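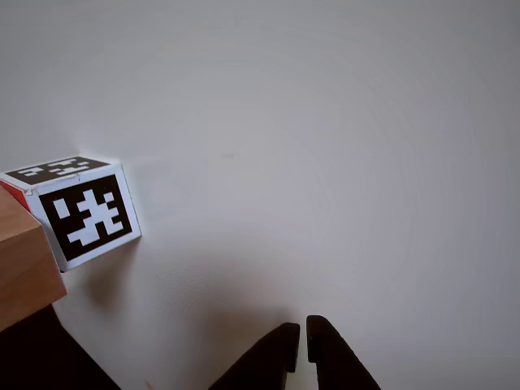
Subject: Re: [bench-automation] Gripper line for next year's budget

Replying below the quote. Sorry for the length.

Damilola Ojo wrote:
> We have one arm and one parallel gripper for the block and cube
> work, and I have to turn in an equipment list before the end of
> June. The Randska quote came back at 1699 for a second gripper,
> fingers included, 17 days delivery. Bomley will sell fingers alone
> at 110 a pair. My feeling is to take the second gripper and stop
> worrying. Does anyone see a reason not to? Also, do people buy
> their marker cubes or make them?

I would split it up before you commit. We went through this two years ago when I was at the Miltitz shop, and we bought the second gripper first. It sat in its box until the following spring. What held us up was fingers. The pads wore down at the tips, the grip on plain wood got unreliable, and we had no spares on the shelf. We lost more days to that than to anything wrong with the gripper body.

So my order would be:

1. Two pairs of spare fingers now, from this year's consumables if you have anything left. Ask Bomley for the hole pattern drawing before you order. Theirs changed once without the part number changing.

2. Marker cubes. We make ours. Printed faces on a white body, and we replace them when the edges start to fray or get nicked. A worn edge doesn't bother the detector much as long as the white border around the black square is intact, but once the border goes you get pose jumps and spend an afternoon blaming the calibration. Plan on 10 cubes a year if the gripper handles them all day. Put it in the budget as its own line, even if it's small. Ours was hidden under "office supplies" and got cut.

3. The second gripper, next year's money. Ask Randska whether the 1699 includes the cable and the wrist adapter. Our first quote from them didn't, and the adapter had to come through Imhof with its own shipping charge.

One more thing on the table surface. If you are pricing a new top, get a matte one in a light gray. Glossy white gave us reflections off the lamps – black fingers showed up twice, once for real and once in the tabletop. Soft shadows on gray have been fine for us.

If your list form only allows a single line for the whole station, write me off list and I'll send the wording we used.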